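Haltora Portable Vocal Booth

Folding recording booth for audiobook narrators and voice actors

The Haltora is a folding vocal booth for people who record speech at home. It stands on the floor, surrounds the reader on three sides and has a padded roof panel that drops into place last. It was designed for long-form reading, where somebody sits in the same position for hours and needs the first chapter to sound like the last.

It's made by Marninmont, a small workshop in Mosstead that has been building screens and booths for spoken-word studios since before most narrators worked from home. The first Haltora was put together for Ashwin Ramasamy, an audiobook narrator who was recording in a spare bedroom and moving house every year or so. He wanted a booth he could take down without tools and carry up a flight of stairs by himself. The current model is the third version and still follows his original layout.

What it does

The booth cuts down the reflections you get from bare walls, windows and hard floors. With the roof panel on and a rug underfoot, most ordinary rooms will sound dry enough for narration, e-learning, radio drama and commercial reads.

It also takes the edge off noise coming from elsewhere in the house. It isn't a soundproof room. A lorry outside, a neighbour's drill or a low-flying plane will still be picked up by a sensitive microphone, and no folding booth of this weight will stop them. If you live on a main road, please talk to us before ordering. We may suggest the fixed Henríquez booth, which has double walls and its own floor.

Panels

Each panel has a rigid core with absorbent padding on the inner face and a tightly woven outer cover. The covers unzip along the bottom edge and can be washed at a low temperature. Let them dry flat. The padding itself should be vacuumed with a soft brush and never soaked.

The panels are joined with fabric hinges, so there is no metal to creak when you shift in your seat. Earlier versions had a click in the left-hand hinge when the room warmed up. If you own one of these and it bothers you, send us the panel and we'll replace the hinge without charge.

Sitting or standing

The standard booth suits a seated reader with a desk or a lectern. The tall kit adds an extension to each side and raises the roof, giving enough headroom for most people to stand. Actors who mostly do games or animation tend to prefer it, as they like to move their arms. For novels, nearly everyone sits.

Leave a gap behind your chair. Pushing the open side of the booth hard against a wall makes the low end of a voice sound thick, and you'll be fixing it in every file. A heavy curtain or a full bookcase behind you works well.

Script shelf and cable ports

A script shelf is fitted on the centre panel. It takes a tablet or an open paperback and tilts towards the reader. The surface is covered in felt so that turning pages makes less noise. If you read from loose sheets, the shelf can be taken off and a music stand put in its place.

There's a cable port low down on both side panels. Each has a padded flap that closes around the cable. Keep your computer outside the booth and run the screen cable through whichever side is further from the microphone.

Putting it up

Allow 15 minutes the first time. After that, one person should manage it in about 9.

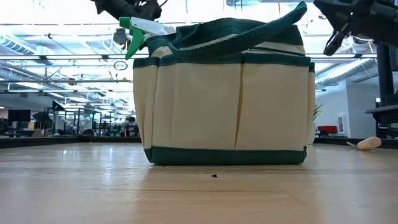 Stand the folded booth on its base with the hinges facing you, open the two sides, then fit the crossbar at the top. The roof panel rests on the crossbar and is held by four straps. Do the back straps up first. If the roof sags in the middle, the sides are too far apart; bring them in a little and try again.

To pack it away, take the roof off before you touch the crossbar. The booth folds flat and will go behind a door or under a double bed.

Heat and air

Any enclosed space gets warm. Take a break between chapters and lift the roof panel at the back to let the air change. We don't recommend putting a fan inside, even a quiet one. LED lights are fine, but please don't use halogen or other hot bulbs near the padding.

What you get

Three hinged wall panels
Roof panel with straps
Crossbar
Script shelf
Spare felt for the shelf
Printed set-up sheet

The microphone, stand, chair and lighting aren't included.

Extras

Tall kit, for standing use
Floor mat, cut to fit the standard booth
Rear curtain on a folding rail
Replacement covers in charcoal or oatmeal

Delivery and returns

Booths are built to order. We send them out every Thursday and the carrier will text you a time slot the evening before. Delivery is to the front door only, so tell us if you have difficult access and we'll try to arrange a second person.

You have 100 days to try the booth in your own room. If it doesn't suit, contact the workshop and we'll collect it for a flat charge of £99. Panels must be clean and undamaged. Washed covers are accepted; covers that have been cut or glued are not.

Trying one first

There is a Haltora set up in the Mosstead workshop, and you're welcome to bring your own microphone and record in it. Visits are by appointment. The workshop is closed to visitors for part of May while we do stocktaking, so check before you travel.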